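Office > Tables > Round Tops > Astham Round Table, White

The Astham is a round table with a plain white top, sold by Zondulov for break rooms, small offices and shared work areas. It seats four. The top and the pedestal ship in separate boxes and go together with the hex key in the hardware bag.

Most of our buyers use it as a catch-all table — mail, chargers, snacks, whatever comes in from the car. The white surface wipes down with a damp cloth and mild soap. Do not use scouring pads or bleach. Felt pads for the base are included, and replacements are sold under Moschos Parts.

Weight limit is 400 pounds, spread evenly. Do not sit or stand on the top. Assembly takes 19 minutes with two people. The round edge has no corners to catch on in a narrow room, and the table can be pushed close to a wall when more floor is needed.

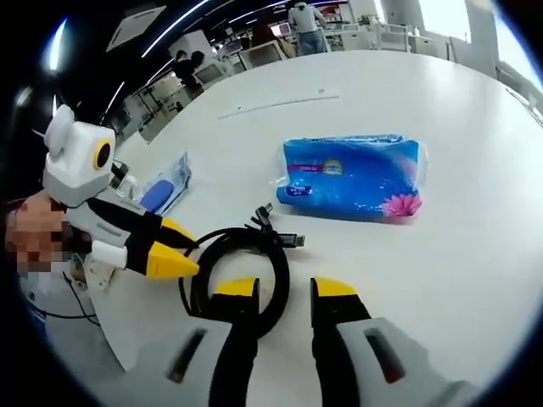

White top with a coiled black cable and a blue soft pack with a pink lotus on the wrapper.

Cables and packs are not included. Orders placed before 2 p.m. leave the warehouse the same day. The matching Toltex stool is back in stock in July.

19 shares | 4 comments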